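Panela elétrica Nollix, 8 meses depois

Comprei a Nollix em junho, num daqueles momentos em que a pessoa acredita que vai passar a cozinhar arroz integral às terças. Custou 692 reais, frete incluído, e veio numa caixa onde caberia uma criança pequena. O manual tem duas páginas em português e o resto em alemão, idioma em que tudo parece uma advertência.

Arroz branco: ótimo. Soltinho, sem grudar no fundo. Feijão: depende do humor dela. Deixei de molho, segui a tabela, e na primeira vez saiu uma sopa com pedrinhas. Na segunda pus o dobro do tempo e comi purê.

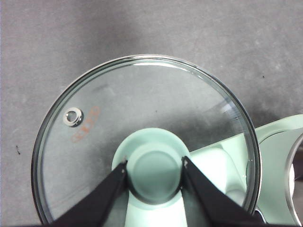 O timer apita como caminhão dando ré. Não dá para baixar o volume, procurei. Meu vizinho Flynn já sabe a que horas eu janto e uma vez comentou que eu andava jantando tarde.

A limpeza é fácil, tirando a borracha de vedação, que guarda o cheiro do alho com uma fidelidade comovente. Escrevi para a assistência e uma tal Lieselotte Ackermann respondeu em dois dias, muito gentil, recomendando vinagre. Agora cheira a alho com vinagre.

Antes eu tinha uma Tirkero, mais barata e mais feia, que durou até o cabo derreter. A Nollix é melhor. Quatro estrelas, uma a menos pelo apito.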